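Jurach · Catálogo de almacén y oficina

Inicio > Segunda vida > Puestos de trabajo y orden

LOTE MORRISON: SILLA, BANDEJA, ESTANTERÍA Y HORMAS

Referencia: 205
Estado: usado, revisado
Actualizado: 2019-07-13
Precio: a consultar. Se vende entero o por piezas, con las condiciones que figuran al final.

En Jurach compramos lo que otras empresas dejan cuando se mudan, y las empresas, cuando se mudan, dejan cosas muy raras. El lote Morrison viene de un taller de preparación de calzado de Rornville que cerró su planta baja y nos cedió el contenido con una alegría que debió hacernos sospechar. Una vez separado lo vendible de lo sentimental, queda un conjunto bastante digno para quien necesite sentarse, apoyar cosas y guardar otras cosas encima de las anteriores.

La silla

Silla de oficina negra, con ruedas. Es el modelo que medio país ha tenido debajo en algún momento sin preguntarle nunca el nombre. Nosotros tampoco lo sabemos: la etiqueta del fabricante desapareció hace tiempo y el anterior dueño la llamaba «la silla».

Quien compra una silla de segunda mano suele mirar el respaldo, dar dos botes y pagar. Recomendamos agacharse. Por abajo se ve si una silla ha sido tratada con respeto o si ha servido de escalera, de carrito y de tendedero. 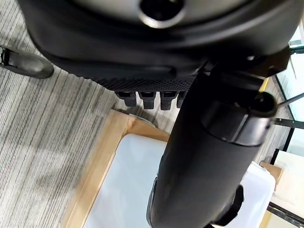
La carcasa del asiento es la parte de la que más nos preguntan por teléfono, generalmente personas que ya han roto una. En esta es de plástico negro moldeado, lisa y con algo de brillo, con una abertura redonda de borde realzado y una tira de malla a lo largo del borde delantero. Debajo de la malla cuelgan unas pestañas negras pequeñas que dan mucho juego a los dedos nerviosos durante las reuniones largas; rogamos no tirar de ellas. La bandeja de madera clara, de bordes bajos y aspecto de no haber visto un barniz en su vida, también forma parte del lote. La moqueta gris de rayas no se vende, por mucho que insistan, y llevan insistiendo desde octubre.

Lo que conviene saber de la silla:

Color: negro.
Base: con ruedas.
Montaje: se entrega montada. Si la quiere desmontada, díganoslo antes, no en la puerta.
Uso recomendado: sentarse.
Garantía: la legal para artículos usados. No cubre carreras de pasillo.

La bandeja

Poco hay que decir de una bandeja de madera y sin embargo es la pieza que más nos ha costado mantener en el almacén. Todo el que pasa le encuentra destino: correo pendiente, tornillos, llaves de coches que ya no existen. Es poco profunda, así que obliga a cierta disciplina. Quien tenga tendencia a la montaña de papeles hará mejor en comprar un cajón, donde al menos no se ve.

Se limpia con un paño apenas húmedo. Si prefiere barnizarla, hágalo en casa y con la ventana abierta.

La estantería

El amarillo no lo elegimos nosotros. El antiguo taller sostenía que una estantería amarilla se ve desde lejos y que por tanto nadie tropieza con ella. Lo primero es rigurosamente cierto.

Tiene varios niveles y admite cosas de formas poco razonables, que para eso la tenían. La carga por balda no consta en ningún papel que nos hayan dado, de modo que no publicamos ninguna cifra. Para archivadores llenos, motores o colecciones de enciclopedias, vea nuestra línea Homness, que trae ficha técnica y menos personalidad.

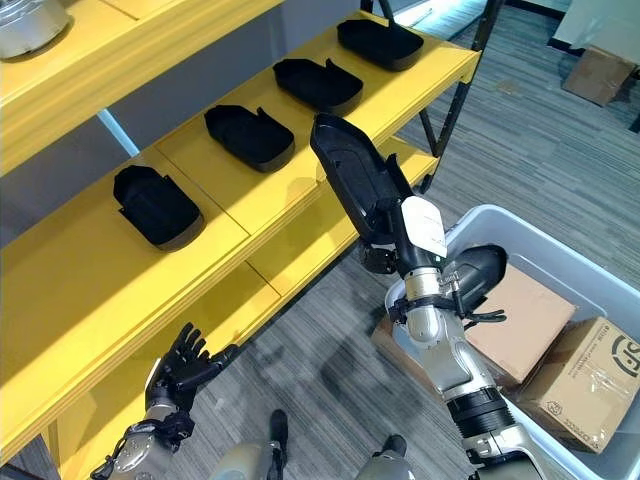 Las hormas huecas entran en el lote porque separarlas de la estantería nos parecía cruel. Son bandejas negras mates con forma de zapato, abiertas por arriba, con un lado más alto que el otro y el borde grueso, lo que las hace fáciles de coger. Puestas en fila sobre el amarillo brillante de la balda quedan muy formales, como gente que espera turno descalza. La superficie de la balda tiene juntas visibles entre los paneles; lo avisamos ahora para que no se nos escriba después con fotografías y signos de exclamación. El aparato metálico plateado de la balda de arriba es de la casa y se queda en la casa.

En cuanto a para qué sirven las hormas, los clientes nos han propuesto usos de todo tipo. Guardar plantillas parece sensato. Vaciar bolsillos al llegar a casa, también. Plantar cactus nos parece un abuso, pero el comprador manda. No las recomendamos como calzado, ni siquiera para ir a por el pan.

Preguntas que nos hacen a menudo

¿Se puede comprar solo la silla?
Sí. La silla y la bandeja se venden por separado. La estantería y las hormas van juntas.

¿Hay otras estanterías amarillas iguales?
No. Y el taller de Rornville nos ha pedido que no les preguntemos más.

¿Se puede pintar la estantería?
Una vez pagada, sí. Lije antes, o el amarillo volverá a salir cuando menos lo espere.

¿Hacen descuento por el color?
No. Tampoco cobramos recargo.

Entrega y recogida

La recogida en almacén es gratuita, con cita previa. Traiga un vehículo en el que quepa la estantería; cada temporada alguien confía en el maletero de un utilitario y acaba pidiéndonos cuerda. La cuerda se cobra aparte.

El transporte a domicilio se presupuesta según distancia y escaleras. Las escaleras las contamos nosotros, porque la memoria de los clientes tiende a quitar un piso.

La reserva se mantiene 2 días. Pasado ese plazo, el lote vuelve al catálogo sin rencor.

Para consultas, indique la referencia 205 y diga si le interesa el lote entero o solo una parte. Las ofertas por la moqueta no reciben respuesta.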